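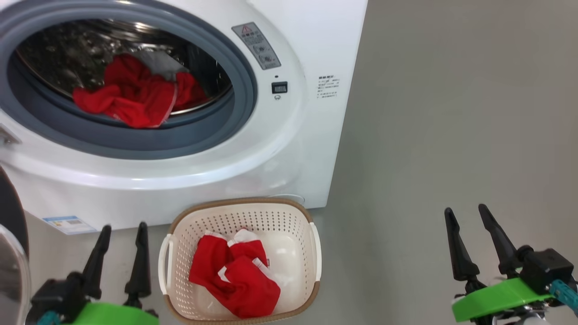 3.2 What gets left in the drum

I came to this part of the study through a sock. We had been asking households in the Bedska survey how they load their machines, and I kept noticing in my own diary that one small thing stayed behind after nearly every wash, usually tucked up under the rubber lip. So I started asking people to tell us about unloading too, and it turned into the part everybody wanted to talk about! A front loader doesn't make it easy to check. You look down into the opening from above, at an angle, and what you mostly get is the thick gray gasket and the nearer bits of laundry, like the crumpled red clothing in Figure 4 with a piece of gray fabric draped over part of it. Something bright like that red is easy to spot against the dark metal of the drum. A gray item next to a gray gasket is another story, and our diary keepers said so again and again.

Figure 4. Red clothing and a gray piece of fabric in the drum of a white front-loading machine.

The diaries ran through March and gave us 3,752 loads from 872 households. For each load we asked people to write down whether they found anything in the drum later (the next wash, the next day, whenever) and what it was. We left "later" open on purpose, and I'd probably do that differently now, but I wanted people to write in their own words and not get hung up on a form. Quite a few wrote little stories. One household in Godinho kept a running tally of a single pillowcase.

Around 700 of the loads had at least one item left behind. Socks and underwear came first, which surprised no one on our side, and after that came washcloths and thin dark tops. I had expected big loads to be the trouble, with so much to haul out that people lose track. We didn't see that. Medium loads, the kind you grab in one armful and carry off, had more leftovers than the stuffed ones. My guess is that a full drum makes you go back two or three times, and each trip is another look inside. It's only a guess, and the diaries can't settle it, but several people described doing just that.

Color came up a lot in the written comments. We coded an item as "close to the machine" if the person called it gray, silver, or black, and as "bright" for red, orange, yellow, and so on. White was a headache, so we gave it its own code. Close-to-the-machine items showed up as leftovers more often than bright ones, but please read that with some care: people also own a lot more gray and black clothes, and we only asked for a closet count in 46 homes (see Section 2.4). In those homes the difference was still there but smaller.

We also asked whether people had any habit for checking. Most ran a hand around the inside. Some gave the drum a spin and listened for a flop, a trick I have now picked up myself and really like. The Himano group mentioned the spin much more than the others did, and I still don't know why. Section 3.3 goes into these habits and who in the home does the unloading.

Filed under: Home Routines > Laundry > Full Text

Related papers
Sorting by color or by person: notes from the Himano homes
Where clean laundry waits before it is folded
The Flestix diary method, second version

Contact the editors | © Flestix Papers on Home Life | Back to top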